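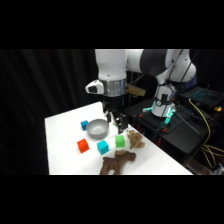 Colm Moynihan thinks the old windows should have been kept, and that no one who saw the Follen building before the conversion would say otherwise. He wrote that to me after I mentioned I was going to the open day. I never saw it before the conversion, so I went with only his word for it and some pictures in the Flerkville library.

The Follen building was a wool warehouse. It stood empty for 13 years, then the college bought it and turned it into teaching rooms and labs. The open day was on March 27, 2018, from ten until four, and there was no charge. You signed in at a folding table in the loading bay and got a paper map and a sticker. Parking was across the street in the Nomow lot, where the first two hours are free.

I took the eleven o'clock tour. The guide worked for Durán, the architects, and had been on the job from the first survey to the end. She talked fast and knew the building well. The outside walls are brick, five courses thick at the bottom and thinner as they go up. Inside, the floors are held up by timber posts on iron shoes. Most of the posts are original. A few on the north side had rotted at the foot where a downspout had leaked into the wall, and those were cut off at knee height and given new ends. You can see the joint if you look. The new wood is much paler, and they chose not to stain it.

The ground floor has the reception desk, a cafe and a lecture room with seats for 98. The lecture room used to be the press room, where the wool was packed into bales. There is a patch of floor near the back that is still dark from the lanolin. They sanded it twice and it came through both times, so they left it.

Upstairs is where the windows come in. The old ones were small panes in iron frames, set high to give the wool sorters an even north light. The new ones are one sheet each with a dark metal edge. They fill the same openings, and from the street I can see what Colm means — the front looks flat, like a face with the glasses off. From inside I did not mind them. The guide said the old frames had rusted so badly that they had pushed the brick apart, and that repairing them would have cost more than the new roof. Someone in our group asked whether any had been saved. Two were, and they hang on the wall of the second floor stair landing with no label. I think they should have a label.

The labs and workrooms are on the second and third floors. They are plain rooms with the ducts left showing and the old beams painted white. I would have left the beams bare, but the guide said the paint is a fire coating and was not a matter of taste. The rooms are quiet. I had expected footsteps from above, and there were hardly any. The floors were raised four inches and filled with something dense, and the doors were all made shorter to match. The stair had to be adjusted too, so the top step of each flight is a little different from the rest. There is a yellow strip on it. I caught my foot anyway.

The best part for me was the attic. It is not normally open, and they took us up in small groups. The hoist wheel is still there, taller than I am, with the rope groove worn smooth. Penciled on the wall beside it are weights and dates from the sorters, and somebody's sum that comes out wrong. The heaviest bale I could find written down was 500 pounds, in a July with no year given. The pencil marks are behind a clear sheet now. Swallows used to get in through the hoist door, and the builders put a row of nest boxes under the eaves outside when they closed it up.

The tour took an hour and ran 20 minutes over. Lunch in the cafe was soup and bread, and the line was long but moved.

A few things for anyone going to the next one. The elevator stops at the third floor, and the attic is reached by a steep stair with a rail on one side only. The side entrance on the canal path was locked, though the map shows it as open. Coats can be left at the sign-in table. The college says it will do another open day in the fall, and that the boiler house will be part of it if the floor has been made safe by then. I have told Colm, and he says he will come if he can see the two window frames without taking the whole tour.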